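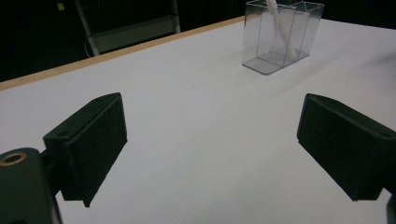

About us

Tondar is a small language school in the town of Sastden. We teach French, German and English to adults, and since two years also to young people from the age of fourteen. The school has five teachers and one office, and it is open the whole year except the two weeks around New Year.

How the school began

My name is Clémence Riviere and I am the director. I grew up near Lyon and came to Sastden for a job in a translation office. In the evenings I gave French lessons to colleagues in the canteen, first to two of them, later to nine. When the translation office moved to another city I did not want to move with it, so I rented one room above the bakery in Cusitz Street and bought some second-hand chairs. The first course started in September with eleven students. Several of them are still coming, now to the conversation group on Thursday evening, and they correct my English with great pleasure.

We stayed above the bakery for six years. Then the stairs became a problem for our older students, and we moved to the ground floor of the Carré building, next to the post office. We have four classrooms there, a kitchen and a small library with 1,543 books. You may borrow them for a month without paying, also if you are not in a course at the moment.

How we teach

Our groups are small. A group has at least four students and never more than eight. We speak the new language from the first lesson, but a teacher will explain a difficult point in English if it is needed. I learned English late myself, and I remember well how tiring it is to sit for an hour and understand only the half.

We do not follow one textbook from the first page to the last. The teachers choose texts which fit to the group: a letter from a landlord, a recipe, a piece from a local newspaper. There is homework every week. It takes an hour if you do it properly, and we do ask for it.

Before you join, we invite you for a talk of twenty minutes. It is free and it is not a test. We only want to hear what you know already and what you need the language for — a new job, a family on the other side of a border, or simply a wish from long ago.

Courses and prices

A course has fifteen lessons of ninety minutes and costs 297 pounds, with all copies included. Students under eighteen and people without work pay half. If you miss a lesson, you can follow the same lesson in another group when there is a free place. Please call the office first.

Private lessons are possible in the mornings. We also give courses inside companies, mostly in German for technical staff, and we make a separate offer for these.

The school today

Last year 753 people took a course with us. This is more than we ever planned, and we do not want to grow much further. I still know most of the students by their name, and I would like to keep it so.

The office is open from Monday to Friday between 9.30 and 17.00. On Saturday there are lessons, but the office is closed. The entrance is on the side of the car park — the door at the front belongs to the dentist.

Page last changed on 11 March 2025.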